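Notes for session 3: two arms, one controller
Posted Mar 19, 2019

Okay, so back in February we got Hemmin (our planner) to move one arm without hitting anything. Now we have two of them sharing a board, and this is where I start having fun!

The big idea today is frames. Each arm plans in its own base frame, and each wrist camera reports things in its own frame, so before you plan anything you need everything in the world frame. If your transform tree is off, a gripper that looks fine in Clakby, our viewer, will miss by a finger's width on the table.

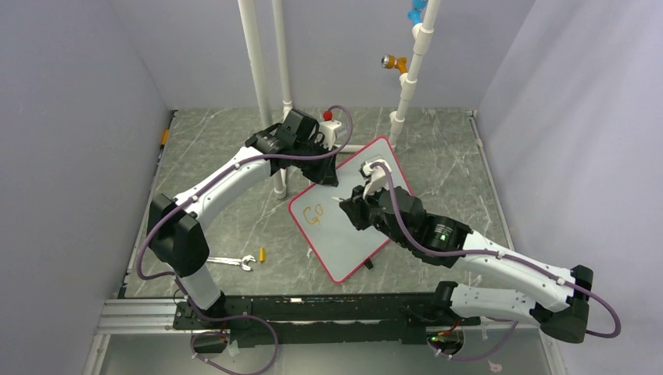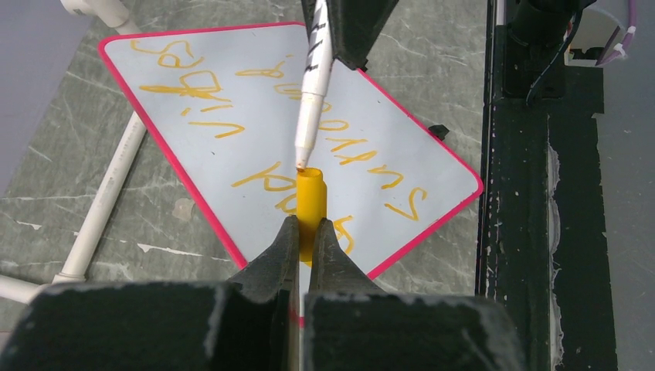
First picture: fixed view, right arm over the board with the marker. Second: wrist view, marker tip and cap.

Writing is pretty forgiving (a wobbly letter is still a letter). Capping is not. For the last bit I'd hold the cap arm still, move only the marker arm, and go slowly along the marker's long axis. Watch the force reading and back off if it climbs too early.

For next time: work through the Karside worksheet, parts 2 and 3, and bring a plot of your tip error over the approach. Mine's ugly too, so don't be shy.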